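House Rules for a Gripper That Doesn't Exist

Jun 19, 2024

I have spent most of this spring writing rules for a robot made of arithmetic. It can't pinch anyone. It can't drop a block on my foot. It has a longer code of conduct than I do.

The blame belongs to Hanneke De Haan, who read through our logs from the Bremton simulator and asked what we meant by "success." We had 1,047 runs marked as successes. Two of us had been doing the marking, and we had three definitions between us. Mine changed after lunch.

So now there's a document. It lives in the Premilstead folder, it has a version number, and people quote it at me in meetings. A few of the rules have earned their keep, so I'm putting them down before somebody turns them into a slide deck.

Rule one: write the pass condition before you press run. Ours says the block leaves the table, stays up until the clock runs out, and comes down where the task card says. If you find yourself typing "basically" in the notes column, it failed.

Rule two: name the target the way a stranger could find it. "The block" is fine until there's a second thing on the table, and there is usually a second thing on the table. Our cards now give the letters or digits on the faces you can see from the wrist view, and it doesn't matter which way up they are. A sideways S is still an S.

Rule three: start with the fingers open and clear of everything. I used to let runs begin with a fingertip resting against the target, which did wonders for my numbers. Check the wrist view before the clock starts, and if either finger is touching the block, reset.

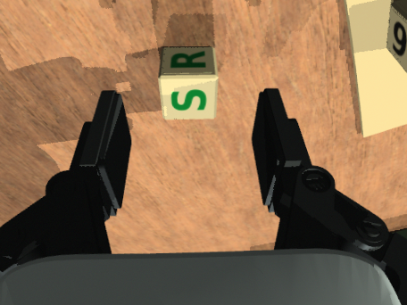
What the rules don't cover

Shadows, mainly. Ours have edges like a bread knife, and I've lost more than one afternoon arguing over whether that matters. The current draft says to record the light settings and move on. I wrote that line and I still don't move on.

There's also nothing yet about when a simulated result is good enough to try on hardware. Vanhove wants a number. I want a number too, mostly so I can stop being asked for one. We've agreed to fight about it in August.

Until then the rule is that you don't say "it works" without saying where. "It works in sim" is allowed. It has to be said out loud, in full, including the part that hurts.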